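3.2 洗濯機のまわりに生まれる「仮置き」の場所

洗濯という家事を思い浮かべるとき、私たちはつい洗う、干す、たたむという動作の順番で考えてしまうのですが、実際に部屋の中を眺めていると、その動作と動作のあいだに、衣類がしばらく身を落ち着ける場所がいくつもあることに気づかされます。本節では、そうした場所を「仮置き面」と呼び、台や椅子、敷物がどのようにその役を引き受けているのかを、少しゆっくりと見ていきたいと思います。

11月の調査では、家事記録票ゼシス(Zesis)を用いて578件の記入を集めました。このうち113件に、たたむ前後の衣類を専用の台以外の場所へ置いたという記述があり、書き手の言葉には「とりあえず」「あとで」といった、どこかほほえましい表現がくり返し現れます。

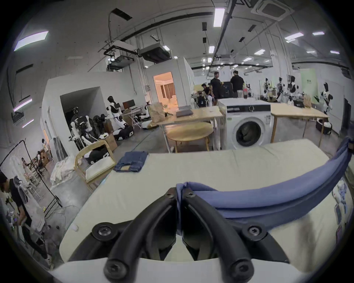
写真提供:Stollach生活空間研究室

図4 洗濯機の手前に広がる仮置き面。白い大きなパッドの上に、たたんだジーンズが載る。

図4の部屋では、丸い扉の洗濯機をはさんで左右に明るい色の木のテーブルがあります。作業台としてはまことに恵まれた配置に思えますが、左のテーブルにはノートパソコンと茶色の紙袋、右のテーブルにも紙袋があり、洗濯機の上には瓶が並んでいます。一方、ジーンズが置かれているのは手前のクリーム色を帯びた白いパッドの上で、青い布もその上方に長く広がっています。左手には白い衣類の掛かった黒いラックもあり、掛けるものとたたむもの、それぞれの居場所が一つの部屋に同居しているわけです。

こうした柔らかく広い面の魅力は、記録票の自由記述にもよく表れていました。ある記入者は「大きいものは、広げてから考えたい」と書いています。テーブルの上を片づけてから始めるのではなく、まず広げられる場所に広げてみる。この順序は、Tremblay式と私たちが呼んでいる整理手順では想定されていなかったもので、台の寸法ばかりを気にかけていた筆者らにとっては、うれしい発見でもありました。もっとも、一枚の写真から普段の使い方まで読み取ることはできませんので、記録票との照合は次節に譲ります。

――――
コメント(3件)

・「仮置き面」、わが家ではソファの背です。一度置くと三日は動きません。読んでいて耳が痛かったです。

・113件の内訳に、椅子の背や座面は含まれますか。表にしていただけるとありがたいです。

・Tremblay式の手順は前章に説明がありましたね。読み飛ばしていて、少し戻って探しました。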